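Kanard Fabric Shaver Review

I bought the Kanard in July to clean up a pile of sweaters and a couch throw that had gone fuzzy. I have used it most weeks since then.
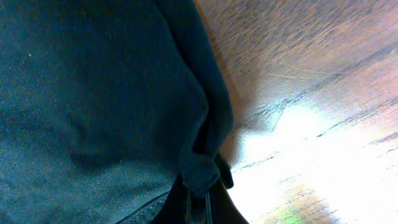
What you get

The shaver, a spare blade, a small brush and a charging cord. The manual is one folded sheet. The lint cup twists off with a quarter turn and holds enough for two sweaters before it needs emptying.

How it works on different fabrics

Cotton knits and fleece come out well on the middle setting. Wool takes two light passes. I would keep it away from loose knits, where the guard can catch a loop. Lay the fabric flat on a table and pull it smooth with your free hand. If there is a fold under the head, the blade can nick it.

Battery and noise

A full charge runs 100 minutes. It is louder than my old Vesow, which ran off the wall and never needed charging. The Kanard makes up for that with a wider head, so the job goes faster.

Problems

The brush is too stiff for the blade well. The power switch is right where my thumb rests, and I have turned it off by accident many times.

Would I buy it again?

Yes, for sweaters and blankets. If you only have a shirt or two to fix, the smaller Nineo costs less and fits in a drawer.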